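Ticket 518 – label printer drops off network, Fusenthorpe office
Status: open, waiting on part
Opened by: front desk
Assigned: Wael Bennani
Priority: was low, bumped to high

19th July
Desk says the Hidora label printer "disappears" every morning. Power light on, jobs go into the queue and sit. Power cycle fixes it until the next day. Bredon pickup needs labels by 10 so this is a real problem for them, not a nice to have.

Checked remotely – printer not answering ping. Queue had 70 jobs in it, mostly the same few labels sent over and over. Cleared the queue. Asked desk to power cycle. Came back right away, printed test label fine.

Guess no. 1: address changing overnight. Print server points to a fixed IP, printer is set to DHCP. Would explain everything.

Set a reservation on the router, address ends in 200. Printer took it. Test label ok from two PCs. Leaving open overnight.

Next day
Gone again. Same address, so not DHCP. Reservation stays anyway, should of been there from the start.

Guess no. 2: sleep mode. Menu is under Settings > Power > Auto sleep. Was on. Turned off, saved, rebooted, checked that it stuck. It did.

Also updated firmware while I was in there. Took forever, first try failed at the end with no message. Second try ok.

Day after
Gone again. OK.

Router log shows the port going down in the night and never coming back up. So link is really dropping, it isn't the printer being asleep. Moved the printer to another port on the switch. Told desk not to touch anything and NOT to power cycle in the morning until I've looked.

Following morning
Gone again on the new port. Desk didn't power cycle (thank you). Looked at switch page – port down, no errors counted before it dropped. Asked desk to pull the network cable and plug it back in, printer end only. Link came up in a couple seconds. Printed without a reboot.

So reboot was never the fix, just a link reset. Could be the cable, could be the network jack on the printer.

Site visit
Went over in person. Swapped cable for a new one out of my bag, old one tagged and kept. Clip was broken on the old one but it sat in fine. Ran a long ping with the new cable, no loss. Wiggled the plug at the printer end – link drops. Wiggled at the switch end – nothing. So I'm now pretty sure its the jack on the printer.

 Two attachments.
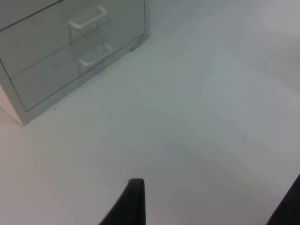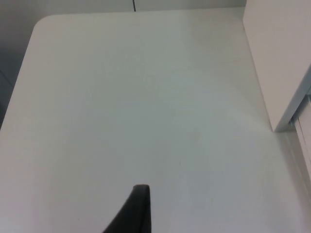
Attached: gray drawer unit (first), white table (second)

No decision on placement yet, up to them. Wherever it ends up it needs a wired run, Wi-Fi on this model is an add-on card and we don't have one. If they want a new drop, that's a separate ticket please, don't add it to this one.

Workaround untill the part shows up: switched off energy saving on the switch port and forced it to 100 full. Some chance that keeps the link up with a weak jack. USB cable left with the desk as plan B. Driver for USB already installed on the front PC, shows up as "Hidora copy 1". Pick that one if the network one is gone, don't delete either.

Update
Two mornings in a row ok with the port forced. Not calling it fixed, jack is still loose.

Called El Idrissi for the part. They have the network board but not the jack by itself, so whole board. Quote came by email, forwarded to office manager. Approved same afternoon. Lead time is bad, they are saying September.

Asked if they have a loaner. They'll check.

Update
Desk reports one drop, mid afternoon this time. Somebody moved the printer to get at the label roll and the plug shifted. Replugged, fine. Pls open the lid from the front, no need to turn it around.

To do
– chase El Idrissi on loaner
– put port back to auto after board swap, I WILL forget this
– clear old duplicate printers off the back PC
– close out cable, old one can go in the trash

Leaving open. – WB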